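Unit 6: Faults in Demonstration Capture
Case 2: Cable strain and silent dropout on hand-held grippers
Instructor: Zainab Omoregie

Reading before lab: Section 4 of the Hondeck cell manual (cable routing). Bring your fault tree from Case 1.

Background

The Hondeck cell records a person sorting and moving clothing with two hand-held grippers. Each gripper sends jaw opening and pose over one cable. The recordings are used to train a policy, so a bad jaw signal does damage well after the session has ended.

In April the group reviewed a set of 218 recordings of the basket task. In 14 of them the right jaw value froze partway through and held its last reading until the end of the file. The logger raised no error. The operator, Panagiotis Tsolakis, had noticed nothing, as the jaws still opened and closed by hand. 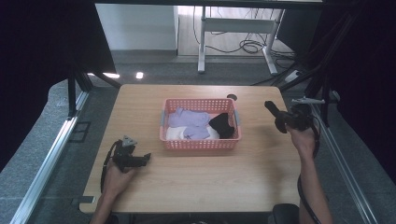 Figure 6.3. Basket task at the Hondeck cell, both grippers in hand. Note the cable on each side.

Cause

Chandrasekhar Pillai traced the fault to the connector on the right gripper. With the arm extended toward the far end of the table, the cable loop ran out of slack and pulled sideways on the plug. The data line opened while the power line stayed closed. The driver treated a missing packet as "no change" and repeated the old value.

Two separate faults are present:

(a) Mechanical: no strain relief at the plug.
(b) Software: a stale value passed on as a fresh one.

Fault (a) started the event. Fault (b) kept it hidden. Fixing only (a) leaves the next loose plug undetected.

Detection

Compare the timestamp of each jaw packet with the logger clock. A gap over 80 ms is marked as a dropout and the recording stops. Do not use "value unchanged" as the test. A gripper holding a shirt can give a constant reading for several seconds.

Corrective actions

1. Clamp the cable to the gripper body, leaving a short service loop.
2. Check slack at full reach, both arms, before each session.
3. Reject stale packets in the driver.
4. Quarantine affected files. Do not fill the gap by interpolation.

Lab exercise (Thursday)

Work in pairs. Unplug the data line during a dry run and record how long the logger takes to respond. Repeat with the old driver and compare the two logs. Hand in one page to Hauwa Shehu, with plots.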